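## 4. Comparison of Grippers on Thin Fabric

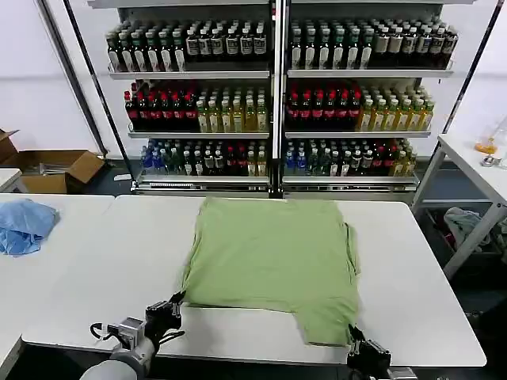 The comparison covered two parallel grippers, the Norkunine N2 and the Marnus wide-jaw unit, and asked which of them gives the more reliable grasp on a single layer of knit cloth. Both were fitted to the same pair of arms and driven by the same Stendex controller, so that differences in the results could be assigned to the fingers and the closing mechanism. Every trial was run with a matched pair; mixed pairs were left for later work. The working posture is the one shown in Figure 4, with both grippers at the near edge of the table and their fingers directed toward the hem of a light green T-shirt. In this posture the fingers meet the fabric at a shallow angle, and a small error in height has a large effect on how much cloth is gathered.

**Figure 4.** Bimanual work on a T-shirt laid flat on the main table. A second garment or cloth rests on the adjoining table to the left.

### 4.1 Procedure

Each gripper pair completed 42 trials. A trial consisted of one approach, one closing motion, a lift of 15 cm, and a fold toward the far edge of the table. The operator reset the garment by hand between trials and smoothed it, but no attempt was made to remove every crease. We considered this closer to ordinary use than a pressed garment would be. The approach speed, lift speed, and fold path were stored in the controller and were not changed after the first day of testing.

A trial was counted as a success when both grippers held the hem until the end of the fold. Three kinds of failure were recorded separately: a missed grasp, in which the fingers closed without fabric; a slip, in which fabric was held and then lost during the lift; and a double grasp, in which the front and back layers were taken together when only one was wanted. Double grasps were confirmed by hand before the garment was released.

The closing force was set once for each gripper, using the procedure described by Duda for soft materials. In short, the force is raised in small steps until a cotton strip no longer slides under its own weight, and 2 further steps are then added. The resulting setting was higher for the Marnus unit, whose pads are smoother.

### 4.2 Observations

The Norkunine N2 missed fewer grasps. Its narrow fingertips can be brought close to the table surface before they touch it, and the fabric was usually caught on the first closing motion. The same narrow tips were responsible for most of its slips, which occurred when the hem was taken near a seam and the held area was small.

The Marnus unit behaved differently. Once it had hold of the fabric it seldom let go, but it often pushed the hem forward before closing. Lowering the approach height by one step reduced this effect and also caused the pads to scrape the table. It produced more double grasps than the N2, especially at the lower corners of the garment, where the layers tend to lie close together.

Cable routing proved to be a larger source of trouble than expected. The cable loop at the wrist must be long enough to permit full rotation, yet a long loop can brush against the fabric during the fold. We settled on a loop fixed at two points -- once on the gripper body and once above the wrist joint -- and kept this arrangement for both types.

### 4.3 Controller Timing

All commands and force readings were logged by the Stendex controller. The log for the full comparison holds 3670 closing and opening events, including those made during setup and calibration. Delays between the left and right grippers were small in nearly all of them. In the few trials where one side closed late, the garment turned slightly on the table and the later gripper met the hem at the wrong place. These trials were kept in the results, as the same delay would be present in normal operation.

The settings used for each gripper are listed in Appendix B. Section 5 repeats the procedure with towels and with heavier woven cloth.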